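The Christmas cloths were still in the bottom drawer in March, which tells you how things run at our place, and pulling them out on a wet Wednesday is what got me onto this page. A few of you had asked after the oven-tray post how I look after table linen, especially the bright printed stuff that only comes out for a few weeks of the year, so I'll put down everything I do and you can take whatever suits your house.

## Before it goes in the wash

Shake it outside. I know that sounds too obvious to write down, but I've fished enough soggy shortbread out of the filter to say it anyway. Give it a good flap over the back rail, then lay it out flat somewhere with decent light and go looking for marks. You want the printed side up first, then flip it, because gravy will sometimes show on the back when you can't find it on the front (busy patterns are wonderful for hiding dinner and terrible for finding it again).

Put a safety pin beside each mark as you find it. Lovely Villanueva from my old sewing group taught me that one, and I've never gone back to trying to remember where they all were. Take the pins out before the machine, of course!

- **Candle wax:** an hour in the freezer in a plastic bag, then crack it off with the back of a butter knife. Whatever's left goes between two sheets of brown paper under a warm iron. Change the paper as it soaks up.
- **Gravy and butter:** a dab of dishwashing liquid rubbed in with your fingertips, left for half an hour. Don't scrub at a print or you'll fade a patch that bothers you more than the gravy did.
- **Red wine:** blot, then cold water, then blot again. I've tried the salt and the soda water and I can't say I've seen much in it either way.
- **Cranberry or beetroot:** cold water from the back of the cloth, so you're pushing the colour out the way it came.

## Reds and whites together

Anything with strong red next to white makes me nervous, and I test it every time, even the ones I've had for years. Wet a corner, press a white hanky on it and stand a jar of something on top while you have your cuppa. If the hanky comes up pink, that cloth gets washed on its own in cold water and it doesn't sit about in the tub afterwards. Get it out and on the line straight away. A damp red cloth bundled up in a basket is how I lost the good one from Fletton, and I'm still a bit sore about it.

Dry it in the shade, inside out if it has an inside. Our sun is hard on greens in particular, I find, and a dark green trim will go a sort of tired olive if you leave it out every afternoon.

## Folding so it doesn't crease down the middle

Now for the big ones. I used to fold mine in half, and half again, and every December there'd be a hard cross right under the centrepiece. Danilo Agbayani, two doors down, ran the linen room at a function centre for years and he folds in thirds lengthways, then rolls. Do it on the bed or a big table so you've got the whole cloth supported, and smooth it with the flat of your forearm as you go — your hand leaves little ripples, your arm doesn't.

If your cloth has a check or squares in the print, use them. The edges of the squares give you a ready-made line to fold along and you'll see straight away if you've wandered off.

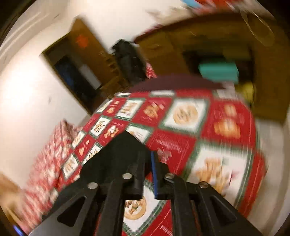
*The cookie-print cloth spread out flat, red and white squares with green borders round the white ones.*

Roll it around a cardboard tube if you can get one (fabric shops will often give you theirs if you ask nicely). Cover the tube with an old pillowcase or some acid-free tissue first, as plain cardboard can leave a yellow stripe over time. Tie it loosely with a strip of cotton. No rubber bands, please, they perish and stick.

## Putting it away

Make sure it's bone dry, then give it one more day on the airer for good measure. I don't starch before storing, and I leave the ironing until the cloth's coming out again, with a light spritz of water and the iron on the wrong side of the print.

Pin a scrap of paper to the tie with the size and which table it fits. Mine say things like "long table, both leaves in" and it saves me unrolling three of them on Christmas Eve with the potatoes on. A little bag of dried lavender in the drawer is nice too, though don't let it sit right against the fabric.

Next time I'll get on to napkins, and the rust spots Sebastian wrote in about.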